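Kutley drops group interview for summer law students, adds writing task

Law students applying for next summer's placements at Kutley will no longer sit a group interview. The firm is replacing it with a timed writing task, taken online, and has changed the order of its hiring rounds so that no one travels to its offices before the final stage.

The change applies to all 36 places on the summer program. Applications open in December, the same month as in past years, and the firm says it has no plans to move the date.

Under the old system, candidates who passed the first read of their application were called in for a morning session, where they discussed a business problem in groups while partners watched. Those who did well stayed for one-on-one interviews in the afternoon. The new system has 2 stages after the application form. The first is the writing task, which lasts 30 minutes. The second is a single interview with two lawyers, one of whom must come from a practice group the candidate has asked to join.

Kutley said in a notice to law school career offices that the group session had become hard to score fairly. Lawyers who sat in on it often disagreed about the same candidate, and people who spoke early in the discussion tended to get higher marks whatever they said. The firm also said students at schools far from its offices were missing a full day of class to attend, in some cases during the week before exams.

The writing task will run on Irix, a testing platform the firm already uses for its in-house training. Candidates can take it at any time during a set window and do not need a camera or a quiet room booked in advance. Answers will be read by two lawyers who do not see the candidate's name or school. If their scores are far apart, a third reader decides.

Students invited to the final interview will have their train or plane fare paid up front. Until now the firm paid travel costs back after the event, and career advisers had complained that some students waited until the next term for the money.

Those who finish the summer program and accept a full-time offer will get a grant of $2,000 toward bar exam courses. The grant does not have to be paid back if the student later fails the exam, but it must be returned by anyone who turns down the job after accepting it.

Two other employers of law students have made changes this year. Jodska, which runs legal departments for hospitals, has stopped asking for a cover letter and now asks three short questions on its form. Saha, a smaller firm that works mainly on housing and consumer cases, still holds a group exercise but has moved it to video and cut the group size.

Student reaction has been mixed. The law students' association that first raised the travel issue welcomed the paid fares and the name-blind reading. It was less happy about the time limit, and it has asked Kutley to state clearly how extra time will be given to candidates with disabilities. The firm said requests can be made on the application form and that the people reading the answers will not know who had extra time.

Career offices have also asked what kind of writing will be tested. Kutley has said it will not be a legal essay and that first-year students should not be at a disadvantage. Candidates will get a short set of documents, which may include letters, receipts or photographs, and will have to write a factual summary for a lawyer who has not seen them.
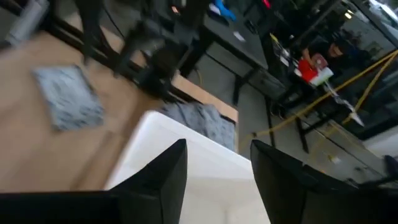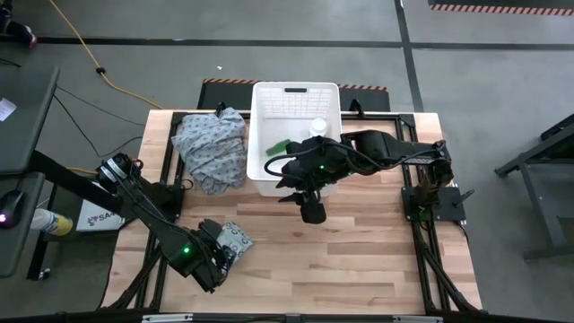
Scoring for the summary will be split between accuracy and clear writing, with accuracy worth more. The firm's guidance tells candidates to keep what a document shows apart from what they think it means, and to leave out anything they can't support. Career advisers are giving students much the same advice on photographs. It would be fair to write that the open white bin in the second picture holds a white bottle with a round white cap. It would be a mistake to say what the bottle contains, or who put it there. Marks will not be taken off for a short answer if the main facts are in it, and spelling counts only where an error changes the meaning.

A practice version of the task will be posted on Irix before the application form goes live. It can be taken more than once, and scores from it will not be passed to the firm. Students who applied last year and were turned down after the group session may apply again, and their earlier scores will not be carried over.

Kutley said it will review the new process after the first group of students has finished the program. Career offices have been told they can send comments until the end of the hiring round.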